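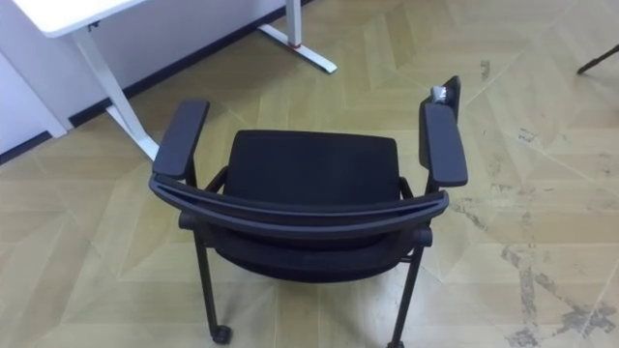 Noémie Chisholm wrote in to say that I had finally lost my mind, that a meeting with no end time is how her last employer lost an entire winter, and that if I planned to defend the practice in print she would like her name taken off the mailing list. I have left her on the list. She is the only one who writes back.

What I had said, in the June letter, was that the one-hour meeting is a bad invention and that we should go back to sitting down until the thing is settled. I stand by it, though I admit I said it after a good lunch.

Consider how the hour works. The calendar program offers it to you, already drawn, in a pleasant blue. You accept because arguing with a rectangle feels petty. A question that needs six minutes then gets dressed up to fill sixty, and a question that needs an afternoon gets sixty as well and is carried over to Tuesday, where it meets last week's leftovers. I worked for some years at a firm called Stetance, which sold scheduling advice to other firms, and I never saw a matter there take fifty minutes or seventy. We must have been very gifted.

The hour also lets people hide. Anyone can look thoughtful for an hour. I have done it with a fever, and once while buying a used canoe. By the third hour the face gives out. People start saying what they mean, mostly because they want to go home, and wanting to go home is the most honest force in office life. Half the good decisions I remember were made by someone already holding a coat.

Mrs. Chisholm's reply to this, and she has made it more than once, is that open-ended meetings reward the stubborn and the childless. She has me there. The person who must collect a kid at 5:30 loses every argument that can be dragged to 5:45. At Lillau, where I went after Stetance, a man got the entire filing system changed by outlasting everybody who knew how it worked. It was alphabetical by first name until the day the company closed. I could find Theodorakopoulos only by remembering that he was a Gus.

So I will give some ground. No open meetings after two in the afternoon. Anyone with a bus to catch speaks first. And the person who called the meeting must say out loud, at the start, what would have to be decided for everyone to be let go. If they can't say it, everyone is let go.

I tried that last rule on the board of my building, a body that had been talking about the front door for most of my adult life. The chairman was asked what he wanted decided. He thought for a while and said he wanted people to feel heard about the door. We were out by 7:10, and the door still sticks. I count it as a success, although my neighbor across the hall has to put her shoulder into it and may see the matter differently.

What I won't give up is the main complaint. The length of a conversation ought to come from the conversation. We know this everywhere else. You don't book a haircut by the yard. When my sister calls, neither of us sends a reminder fifteen minutes ahead, and if we run out of things to say we hang up, sometimes quite rudely.

Mrs. Chisholm has now sent a second note, shorter than the first. She proposes that we settle it over coffee and asks whether I am free from ten to eleven. I have told her I am free from ten.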